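Leave the Dent, Fix the Paint
Painted steel is everywhere in older Australian houses, and in Clullport one workshop is keeping it going.

Carmela Barroso's workshop is at the back of a former tyre shop in Alcaraz Street, Clullport, two blocks up from the jetty. The roller door is up by seven in the morning and the sanding is usually finished by midday, when the sea breeze comes in and starts moving the dust around. After that she paints, with the door down and the extraction fan going.

She works on painted steel: filing cabinets, lockers, kitchen canisters, garden chairs, meter box doors, the odd letterbox. She will turn down cars, bikes and anything that has held petrol. Her job book for last year lists 197 pieces, and she has kept a book like it for every year since she moved down from Botura.

Most of what comes through the door has rust in it somewhere. Clullport is a hard town on steel. Salt gets into garages and laundries a kilometre inland, and a filing cabinet that would last a lifetime in Botura can be bubbling along the bottom drawer within a few summers. Customers tend to bring things in once the rust is showing. Barroso would like to see them a year earlier, when it's still a paint problem.

"People look at the big scrape down the front," she says. "I look underneath, and I look at the folds."

Factory paint on steel furniture is thin. It was put on quickly, baked hard, and expected to live indoors. On a flat panel it holds up very well. On a sharp fold it pulls back as it cures, so the coating over the edge is always thinner than the coating beside it. Edges are also what get knocked. A chip on an edge lets moisture under the paint on both sides of the fold, and from there the rust creeps out of sight until the surface lifts.

Her method hasn't changed much. The piece is washed with sugar soap, rinsed twice and left overnight. Loose paint comes off with a scraper. Sound paint stays where it is, and she feathers the edge between the two until she can run a fingernail across it without catching. Bare metal gets a zinc primer the same day. Then come two thin coats of enamel, a week of curing, and a light going-over with 800 grit, wet, if the customer wants the sheen brought down to match the old finish.

Dents she mostly leaves. Filler on a drawer front will crack if the drawer is used the way drawers are used, and she has scraped out enough of other people's filler to have gone off it.

Matching the colour is the slow part. Siriporn Saengthong looks after tinting at the hardware shop on the highway, and the two of them have been trading sample cards for years. Greys are the worst, according to Saengthong. Office grey from the sixties leans green, hospital grey leans blue, and both have yellowed by the time they reach her counter. She prefers to be given a piece from inside a drawer or behind a hinge, somewhere the light hasn't been, together with a piece from the front. The right tin is generally somewhere between.

"If you match the inside you get the colour it was," Saengthong says. "Then you put it on the front and it looks wrong."

One of the better known jobs to come out of Alcaraz Street was a run of five Livik cabinets from the old shire offices. Livik made steel office furniture in a plant outside Botura, and its cabinets are still common in the district, recognisable by the heavy label holders and the rounded top corners. Bonifacio Benítez bought the five at a clearing sale and wanted them for the seed room at his nursery. They had stood in a basement that flooded, and the bottom 10 centimetres of each was badly pitted.

Barroso told him to cut his losses on the worst of them and use it for parts. He didn't, and paid for a new base to be folded up and welded on. It cost more than the cabinet was worth by a fair margin. All five are in the seed room now, on timber runners to keep them clear of the concrete, and Benítez says the drawers run better than those in the new one he bought for the office.

Money comes up in most conversations about this kind of work. A small locker, stripped back and repainted, costs more than a flat-pack replacement. Barroso doesn't argue the point with anyone. Plenty of people take the quote home and don't come back, and some of them ring in October, when the weather is good for it, to ask how they might do the job themselves. She tells them. Sugar soap, scraper, primer the same day, thin coats.

Candela Vidal was one of the callers. She had her grandmother's kitchen canisters, cream with a green lid, the flour one rusted around the rim where wet hands had been opening it for decades. She did the outside at home and left the inside bare, on Barroso's advice, because ordinary enamel isn't made to sit against food. The canisters hold pegs, batteries and string these days. The flour goes in a jar.

Vidal says the first coat was a disaster. She put it on thick on a humid afternoon and it sagged into a curtain below the rim. It took a fortnight before it was hard enough to sand, and she nearly threw the lot out. The second attempt went on over three evenings, with most of each evening spent waiting.

Begoña Carretero, who taught sheet metal in Botura until she retired, thinks the home painters are mostly let down by impatience, and by tins left open. She tells beginners to start on something that doesn't matter, and to start with the ugliest side of it. A garage shelf is good. So is a meter box door, which comes off with a couple of screws and can be done on a bench at a decent height.
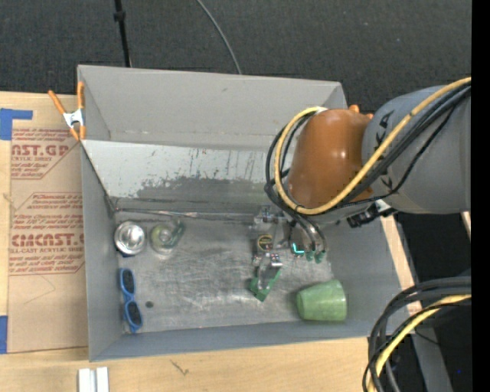
Working out how much paint has to come off is the first decision on any piece, and it's the one Carretero spends longest on with beginners. She has them go over it dry, with a lamp held low, before any water or sandpaper comes near it. On a grey metal bin with smooth walls, a sloping panel that is heavily scuffed and chipped along its edges deserves the most time. Scuffs in a sound coat can be rubbed back and painted over. The chipped edges need feathering, and dark streaks running down the pale paint should be washed first and judged again once the panel is dry, as some marks will come off with sugar soap and some won't. Walls in good order can be left alone, or given a light sand if the whole bin is to be one colour. Carretero would do the panel first and let it cure for the full week before deciding on the rest.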